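Slide 2: Desk lighting and glare

Snežana covers daylight; I take over at electric light. Target is 300 lux at the work surface. Stivmont readings before the refit reached 1,320 near the windows, so start with that number and pause.

Point out that the meter gives illuminance only. Complaints at Stivmont were mostly about reflections. Eero has the survey table if anyone asks.

Slide 3: Surface finish 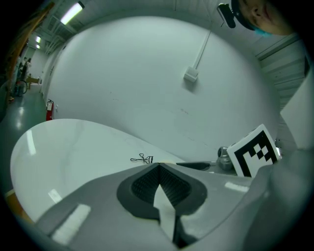

Finish matters as much as output, and it is usually chosen by someone else. Matte tops scatter the light. A glossy white tabletop like this one can mirror the fitting overhead. Ask for a sample before fixing the layout. Next: dimming.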